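About Grulen

Grulen is a drinks counter in Rudstead with 14 stools, one long sink and a menu that fits on a single card. We sell cold and warm fruit infusions, mostly red date, by the cup. We do not sell coffee. There is a perfectly good place for that across the street, and they send us their customers who ask for tea, so everyone has stayed friendly.

The business began in October, in the back half of what used to be Spanos Shoe Repair. Damián Huerta had spent nine years managing a cafeteria and had opinions about ice. He signed the lease, took down the heel racks and opened with one drink. People asked what else there was. He told them there was a larger size.

The menu has grown since then. You can now have red date plain, red date with ginger, red date with pear, and a lemon thing that Damián's sister insisted on and that outsells two of the others. The plain one is still what we'd hand you if you walked in and couldn't decide.

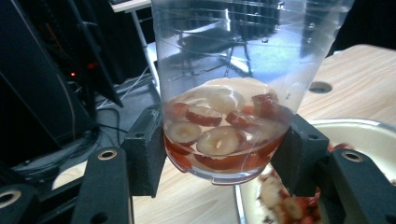

Sliced red dates in a clear cup.

We slice the dates by hand, every morning, before the door opens. A whole date will sit in a cup looking handsome and give you very little for your money. Sliced, it gets on with the job. We did buy a slicing gadget once. It lives under the sink and we are taking offers.

Our cups are clear plastic. Customers like to see what they've paid for, and so do we. You are welcome to eat the fruit at the end. Long spoons are in the jar by the register, or they were this morning.

Dried fruit comes from Farden, a wholesaler that will not deliver anything under 36 pounds, which explains the shelving. If you want dates to take home, ask. We'd like the shelf back.

We also do office orders and parties of up to 64 cups. We once said yes to 400 and would prefer not to discuss it.

Come in, sit down, argue with Damián about ice. He puts in three cubes. You can ask for more, and he will give them to you, slowly.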